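Reviews > Robots and Automation > Grippers

Prastano G2 wrist gripper: long-term review

By Gladys Giraldo

We bought the Prastano G2 to replace a pneumatic gripper on a small arm that opens and closes doors and panels on a test bench. It is a two-finger electric gripper with a wrist camera mount, sold by Jallia as a kit with cable, flange and control software. I have used it for 13 weeks. For the first part of that time I would have given it a good score. Then it dropped its grip force in the middle of a pull, and most of this review is about that.

Setup took one afternoon. The flange fit without an adapter, the cable is long enough, and the software found the gripper on the first try. The finger pads are narrow enough to get on either side of a panel edge, and they can be changed with one hex key. The manual is thin but correct.

The fault first showed up as error 199 in the log, which the manual lists as "position drift, informational." The arm kept moving because the gripper still reported that it was holding. It was not. The fingers had opened a few millimeters, the panel swung back, and the arm drove into it at working speed. The panel was dented and one finger pad was torn. Everyone was outside the guard, so no one was hurt.

I went back through the logs and found the same code on six earlier runs. None of those ended in a collision, which is why I had missed them. The pattern was easy to see once I looked — every case came after the gripper had been holding continuously for more than 300 seconds. At that point the motor driver cuts current to protect itself, and the holding flag stays on.
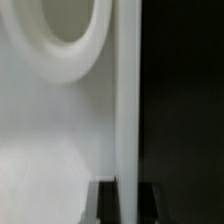
Sihan Deng wrote in to say that the older firmware did the same thing on flat parts, and that a thin edge only makes it worse, as there is so little surface for the pads to hold when the current drops. Her fix was to reclose the fingers every two minutes from the arm program. I tried this and it works, though it adds time to each cycle and should not be the user's job.

Jallia support answered in two days. They sent firmware 801, which turns error 199 into a stop. With it installed, the arm halts when the fingers drift, and I have not had another collision. The current cut itself is still there, so long holds now end in a stopped arm and a manual reset. Support would not say when that will change.

If your holds are short, the G2 is a decent gripper and easy to live with. For doors, panels or anything that pushes back, install 801 before the first run, set your own hold limit below 300 seconds, and do not use the holding flag as a safety signal. Check finger position separately. Units still on the shelf may carry the old firmware — mine did.

Rating: three out of five. It was two before the update.

Contact the reviews desk | © Brituvel | Back to top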